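Ticket: Insertion starter kit, peg stopping short of the board
Opened by: Zsófia Győri
Product: Ullomach gripper with Estine insertion kit
Status: Open, waiting for customer
Date: May 2019

Hello all, and thank you for the very quick reply to my first message. I promised you pictures from our trial of the kit, so here they are, and I will try to explain underneath what has been bothering us.
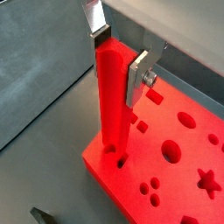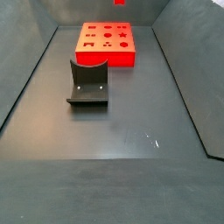 First, the red peg held over the board; second, the red block and the black bracket on the enclosure floor.

The trouble is with the long peg. We run the standard insertion routine as it came, with the Fosteo controller on the settings from the quick start sheet. The arm picks up the peg nicely, carries it across and begins to lower it, and then on a good many attempts it stops early and reports "contact before target". I put it through 30 cycles yesterday and 20 went home without any fuss, which is what makes it so puzzling. If it failed every time I would simply blame my own measuring!

What I have tried so far, in the order I tried it:

Taught the board position again from the beginning, twice, using the pointed tool. No real change.
Turned the approach speed down by half. It looked much calmer but stopped early just as often.
Raised the contact limit by one step. Fewer stops, but the peg bowed in a way I didn't like, so I put it back.
Swapped to one of the shorter pegs. No faults at all.

My own feeling is that the peg gives a little between the fingers – it is foam, after all – and so the lower end wanders by the time it reaches the hole. The fingers hold it fairly high up, and there is a lot of peg left hanging beneath them. Could the grip point be moved lower in the routine, or is it fixed to the peg type? I couldn't find it in the manual, although I may well have been looking in the wrong chapter.

I should say that we are otherwise very pleased with the kit and would like to keep it after the trial ends in July. Setting it up took one afternoon and the menus are easy to follow, even for those of us who came to this from the packing side.

Warm regards,
Zsófia

Reply from Tóth support desk

Dear Zsófia,

Thank you for such a thorough write-up, it saves us all a good deal of time. The grip point can be moved. Go to Parts, choose the long peg, open Grip and change the height offset. It is measured down from the top of the peg, so a larger number takes a lower hold. Please go in small steps and run the first few cycles at low speed with a hand near the stop button – the fingers need to stay clear of the board at the bottom of the stroke.

While you are there, could you look at the settle time? It ships at 900 milliseconds on newer units, but some older ones still carry a much shorter value, and a soft peg may still be swaying when the search begins. Leave the contact limit where it was, please.

If it still stops early after both changes, export the log and attach it to this ticket. The entry we would most like to see is code 38 and the few lines before it.

Kind regards,
Tóth support desk

Added by Zsófia Győri

Found the Grip page, thank you, I had walked straight past it. The settle time on ours is set to 300, so I'll change that first on its own and leave the offset for a second run, otherwise I won't know which of them did the work. Log to follow either way.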